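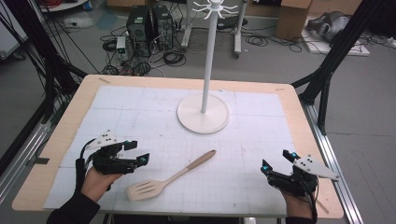 Rudero Hand Gripper Pair
Club and classroom edition

Your team already knows how to hang things on a hook. With the Rudero pair, they can find out how hard it is to teach that to a machine! Each student holds one gripper in each hand, does the job on the table, and the motion gets saved as a run that a robot arm can learn from later. Kids who have never written a line of code can make good runs on their first afternoon (and then they want to write the code, too).

What's in the kit
Left and right gripper, black, two jaws each
Two white tracking plates
Cables for both hands
Grid mat for the table
Task cards, 19 in all, sorted from easy to mean

Good to know
Best for ages 13 and up. Works for teams of up to five. The plates need to stay in plain view of the tracking cameras, so roll up floppy sleeves and keep long hair tied back. Cameras and computer are not included - most clubs have something that will do, and we're happy to look over your list before you order.

From the clubs
Maricruz Manríquez runs the Dillura robotics club and wrote most of the kitchen cards. Her favorite is the spatula card: pick it up off the mat, turn it, set it down along a grid line. Start there. The handle is long, the head wants to swing, and students learn very fast to slow down their wrists.

Velimir Kolev's students at Wusau use the pair for their end-of-year project and keep a paper log beside the table, with one line for every run. We liked that so much that a blank log sheet now comes with the cards.

Spare jaw tips and extra mats are sold one at a time. Orders for fall classes should reach us by August. For a loaner pair, write to Paraschiva Filip at the school desk and tell her your team size and table size.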